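Movies > World Cinema > Dubbed Films > FAQ
6 min read

Dubbed Movies on Flalico: Your Questions Answered
Updated 19/06/2025

We love dubbed movies here, and the mailbag proves you do too! These are the questions that keep coming in about the Flalico dubbed catalog.

How many dubbed movies are there right now?
The list stands at 2395 titles, and it grows every month. Thrillers and family dramas make up the biggest share, but the old fantasy films are a joy – start there if you're new.

Which languages can I pick?
There are 23 audio languages in total. Very few movies have all of them, so check the Audio tab on the movie's page before you settle in with your popcorn.
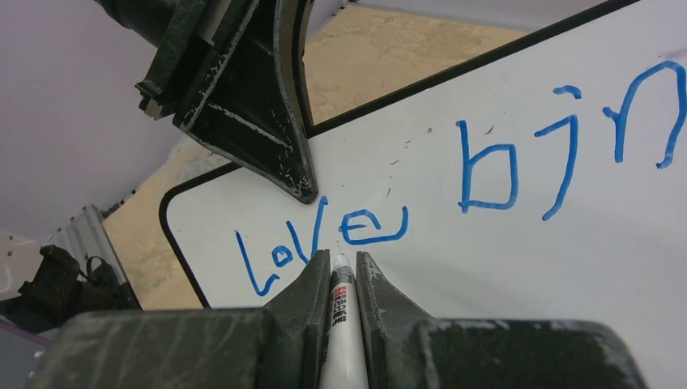
Older films usually have just one or two dubs, and some of those were made for TV decades ago. The sound can be a little thin, but the voice acting is often wonderful (big, theatrical, totally committed).

Is a dubbed version the same length as the original?
Mostly, yes. A few dubs were cut for TV, and songs were the first thing to go. Look for the word "Full" next to the running time.

Who makes the new dubs?
Two studios do most of them, Workora and Venckus. Workora handles the action movies, and their crowd scenes sound fantastic. Venckus tends to get comedies, where the jokes have to be rewritten so they land in another language.

Why did a song stay in the original language?
Song rights are often sold separately from the movie. Plenty of fans like it better that way, me included!

Can I see dubbed movies in a theater?
You can! The Holtmont runs a dubbed film week every December, with six movies on the big screen. Tickets go fast, so get on the mailing list early.

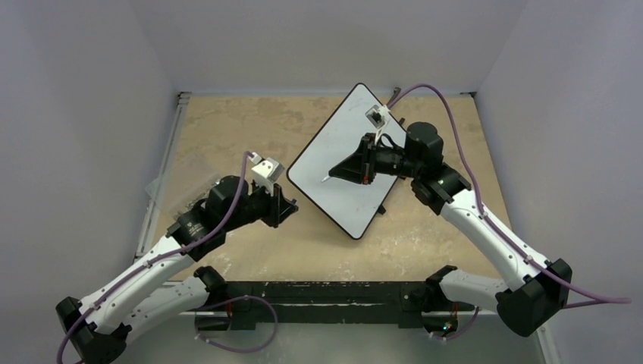 A whiteboard on the tabletop, between the two robot arms.

Can I ask for a movie to be dubbed?
Yes, use the request form in your account. A title that reaches 4000 votes goes to the studios for a price quote. It can still take a year or more after that – dubbing a long movie well is slow work.

Do subtitles match the dub?
Not always. Many were written from the original script, so pick "CC" if you want the words you're hearing.

23 comments | Share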